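Protokoll der Eigentümerversammlung Gewerbehof Karero, 28. Juli 2017

So, ich bin diesmal mit dem Protokoll dran, also bitte Nachsicht, wenn es ein bisschen nach mir klingt. Die Einladung war fristgerecht raus, beschlussfähig waren wir auch, und Kamala Chacko hat die Versammlung geleitet. Angefangen haben wir trotzdem zu spät, weil der Beamer nicht wollte.

TOP 1 – Protokoll der letzten Versammlung
Ohne Änderungen genehmigt. Das Haus Appiah heißt jetzt auch im Grundbuch richtig, der Schreibfehler ist endlich raus.

TOP 2 – Verkauf der Restfläche an der Zufahrt
Der Brocken des Abends! Es geht um die 2,731 Hektar hinter der Halle, die wir seit Jahren mähen lassen und sonst nichts. Die Firma Danirero will kaufen, hätte aber gern vorher die Zusage, dass ihre Lieferwagen über unseren Hof fahren dürfen. Ich habe gesagt, dass mir ein Wegerecht ohne Kostenbeteiligung am Pflaster nicht gefällt, und war damit nicht allein. Kamala hat vorgeschlagen, die Dienstbarkeit auf Fahrzeuge bis 3 Tonnen zu begrenzen und die Unterhaltung hälftig zu teilen. Darüber haben wir lange geredet (auch über Dinge, die nicht hierher gehören, die lasse ich weg).
Beschluss: Kamala verhandelt auf dieser Grundlage weiter und legt uns den Entwurf vor, bevor irgendwer zum Notar geht. Eine Gegenstimme, keine Enthaltung.

TOP 3 – Leerstand Einheit Surunum
Die 300 Quadratmeter im Erdgeschoss stehen weiter leer. Ein Interessent hätte lieber nur 200 und den Rest als Option. Machbar wäre das, die Trennwand müsste aber brandschutzmäßig abgenommen werden, und wer die zahlt, ist offen. Ich frage beim Bauamt nach, was wir einreichen müssen. Der Makler bekommt bis dahin keinen neuen Alleinauftrag – das war allen wichtig.

TOP 4 – Verschiedenes
Das Schild an der Einfahrt ist verblichen und wird neu gemacht, gleiche Größe, gleiche Schrift. Die Nebenkostenabrechnung kommt später als versprochen, die Verwaltung wartet noch auf den Wasserbescheid. Und bitte, bitte die Schranke nicht mehr von Hand hochdrücken, der Motor ist gerade erst repariert!

Nächster Termin wird per Mail abgestimmt. Korrekturen zum Protokoll bitte direkt an mich.
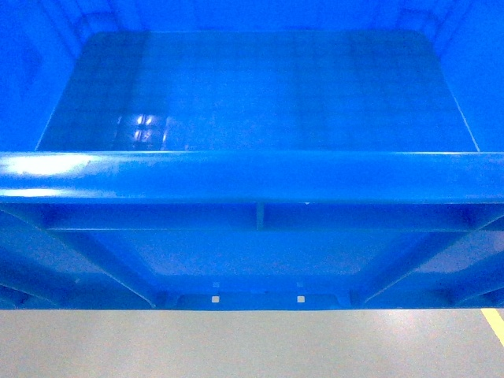

Ach so, zu TOP 2 noch ein Nachtrag: Den Lageplan mit der eingezeichneten Zufahrt schicke ich als PDF hinterher. In der Fassung vom Abend fehlte der Grenzpunkt an der Nordseite.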